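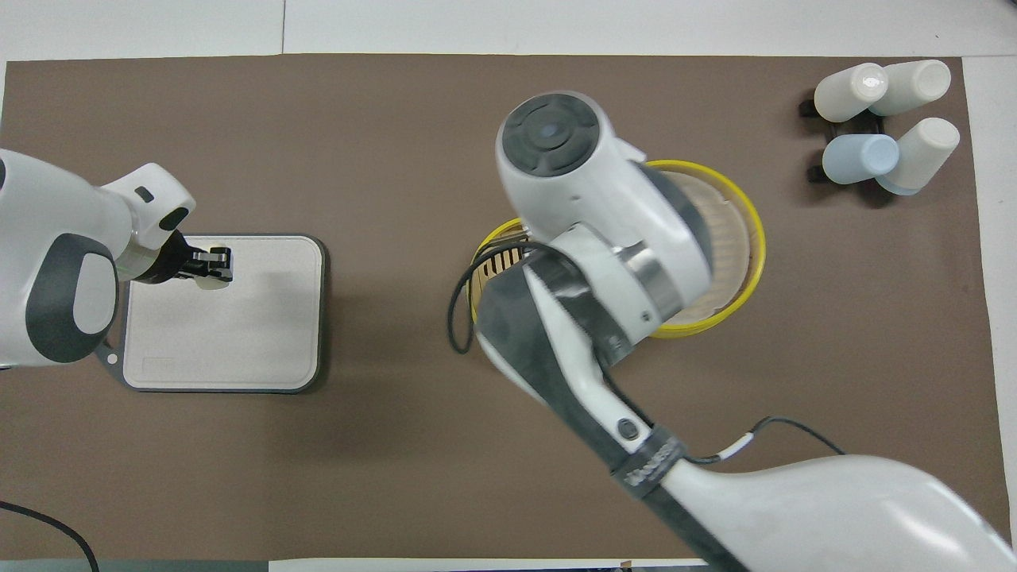
Unit 4: Food Service and Catering Operations

Handout: Laying out a small kitchen

A kitchen layout is planned from the menu. Before drawing anything, write out each dish and the steps it goes through, from delivery to plate. Steps that share equipment go together on the plan.

Work usually runs in one direction: delivery, storage, preparation, cooking, service, wash-up. Where the building does not allow this, keep the dirty return route away from the service route. Raw and ready-to-eat food need separate surfaces, and each surface needs its own boards and knives.

Bench space

Students tend to draw too many appliances and too little bench. A preparation station needs room for a board, the food waiting to be cut and a container for the food already cut. Steaming needs a landing space beside the hob, as a full basket has to be put down at once. Cups and bowls for service are best kept at the far end, out of the way of the knife.

Case: the Wakotlow canteen

The Wakotlow canteen served 3,323 meals in August from a single kitchen. The original plan had 2 preparation benches on opposite sides of the room, with the sink between them. Staff crossed each other's path at every wash. Moving one bench next to the cold store removed most of the crossings. The Tollport site was built later and used the revised plan from the start. It served 598 meals in its first week and 581 in the second.

For the seminar

Read the Orunis site plan in the course folder. Mark the route of one dish in pencil, then the route of the dirty plates in a second colour. Bring the marked plan with you, along with a short note on where you would add bench space.

Terms to know: landing space, pass, return route, dry store.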